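Bronwyn Nepia
A thread on moving my mother out of a house she had been in since before I started school. Long one. Mostly practical.

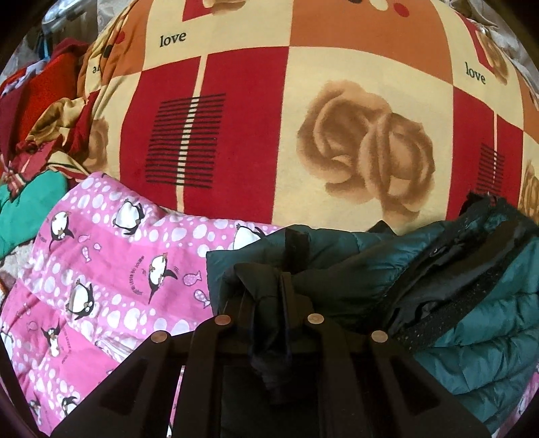

One for the keep pile. Red and cream checks, brown roses, "love" printed on it twice.

1/
Background first. Mom is 91. She had a four-bedroom house with a full basement and now has a one-bedroom apartment on the ground floor of a building with an elevator she doesn't need. The move was her idea. She brought it up last November and I spent the winter pretending she hadn't.

2/
We finished on 13th September. I said I'd write down how it went for the people on here who are about to do the same thing, so this is that. I'm not an expert. I have done it one time.

3/
The apartment is much smaller than the house and I didn't take that seriously until I drew it. Get graph paper. Measure the new place, including which way the doors open, and draw the furniture you want to take. We took out the dining table, the second dresser and the big recliner before anybody lifted anything.

4/
Mom did not like losing the recliner. She hadn't sat in it in years, but my dad had. My cousin Kylie took it for her den, which helped. Mom has visited it.

5/
Start with the rooms no one has feelings about. For us that was the laundry room and the hall closet. Old paint, light bulbs for lamps that left the house long ago, a shelf of vases from flower deliveries. It went quickly and Mom got used to deciding things.

6/
Don't start with photos. We started with photos on the second day and lost the whole afternoon and most of the evening. All of them went into plastic tubs with lids after that, and the tubs came to my house. We'll go through them over the winter.

7/
Paperwork. She had every tax return back to her first job. I called Henrik Seidel, who has done her taxes for a long time, and asked what we had to keep. He gave me a list that fit on an index card. Ask your own person, because the answer depends on property and a few other things. The shredding place charged by the box.

8/
Before shredding anything, open the envelope. We found the title to the car in with a stack of water bills, and a savings bond in a Christmas card.

9/
Bedding and soft things took far longer than I planned. Blankets, quilts, cushions, pillows, tablecloths, three closets of it. People keep fabric for a long time. It doesn't look like much folded up on a shelf, and then you pull it out and it covers the whole room.

10/
What worked was asking Mom to pick what she wanted to see every day in the new place, and stop when the bed and the couch were taken care of. She picked by color. She likes red. I would have picked completely different things and I would have been wrong.

11/
The animal shelter took the old towels and the worn blankets. Ours would not take pillows or anything with stuffing. Call first. I had a trunk full of pillows and had to drive them home again.

12/
Kitchen. She had baking pans for a family of seven and cooks for herself. She kept one good skillet, one pot, the soup pot (non-negotiable) and the coffee maker. Beverley Pomare from across the street got the roasting pan and the pie dishes. Beverley does actual Thanksgiving for actual crowds, so those are working for a living again.

13/
Pantry. Check the dates. I'm not going to go into it.

14/
Movers. I got three quotes and went with McKinnon. They quoted 1275 and that is what I paid. The crew was on time and they took the bed apart and put it back together. The other two wouldn't come look at the house before giving me a price, and I wasn't comfortable with that.

15/
Ask the movers what they won't carry. Ours had a list - propane, paint, bleach, houseplants. I had to make two extra trips for the houseplants alone. Mom has a lot of African violets and they rode on the floor of my car with towels packed around them.

16/
Selling things. I'll be blunt, it wasn't worth much. The china cabinet got no offers at all. The sewing machine sold the same day. Everything we sold together came to almost 2564 dollars if you count the riding mower, and the mower was most of it.

17/
If you have a relative telling you the china is worth a fortune, ask them to take it. They can have the fortune.

18/
We held one yard sale and I would skip it next time. Two weekends of pricing for one morning of people asking if the porch swing was included. It wasn't. The buyers of the house wanted it.

19/
Some things nobody in the family wanted and no one would buy, and we couldn't donate them either. Rent the dumpster. I put it off because I felt bad about it, and I ended up paying the county by the truckload before I gave in and rented one anyway.

20/
Address changes took me longer than the packing. Bank, Medicare, supplemental insurance, pharmacy, car insurance, voter registration, the church newsletter, two magazines. The post office will forward letters but don't count on it catching everything. Keep a notebook page with who you called and on what day.

21/
The pharmacy one matters most. Do it before the move, and have a full refill of everything in your purse on the day. Not in a box. I packed her blood pressure pills in a box and spent an hour that night cutting tape.

22/
Label boxes on the side, never on the top. Once they're stacked you can't read the top. Everybody says this and I still did the first dozen wrong.

23/
Also label by where it's going in the new place. "Basement" means nothing when there isn't a basement. I had several boxes that said "basement" and they're sitting in the new coat closet right now.

24/
On the day itself, Mom stayed at Beverley's with the TV on and lunch made. I set up the bedroom first. Bed made, lamp plugged in, clock set, slippers out. The kitchen was still a mess when she walked in, but she could have gone straight to bed if she wanted to.

25/
She didn't want to. She wanted to know where the can opener was.

26/
The building manager is Dewanti Sitompul and she has been very good. She came by on the first evening to show Mom how the thermostat works and wrote the steps on a card in big letters. She also told us which washer in the laundry room to avoid.

27/
Grab bars were already in the bathroom. I added a night light in the hall and took up the little rug Mom had put down by the sink. She put it back. I took it up again. This is ongoing.

28/
Things I'd do differently. Start earlier. Rent the dumpster first. Skip the yard sale. Buy twice the packing paper and half the bubble wrap. Eat lunch.

29/
Things I'd do the same. The graph paper. Letting her choose. Having my cousin there on the hard days, because Mom will tell Kylie things she won't tell me, and the other way around.

30/
A few people asked how Mom is doing with it. She's okay. She slept badly the first week. She misses her clothesline, and she says the new kitchen faces the wrong way. She has already joined the card game on the second floor and has opinions on how they keep score, so I guess she does need the elevator.

31/
How am I doing with it. I drove past the house once and didn't like it, so I've been taking the other road.

32/
Replying to a couple of messages in one place. Yes, we closed on the house after she was out, and I'd recommend that if you can manage it. No, we didn't use one of those senior moving services. They exist here, but I had the time off and a cousin with a truck.

33/
And yes, you can have the packing boxes if you're local. They're flattened and in my garage. Message me and I'll leave them on the porch. The wardrobe boxes are already promised to somebody.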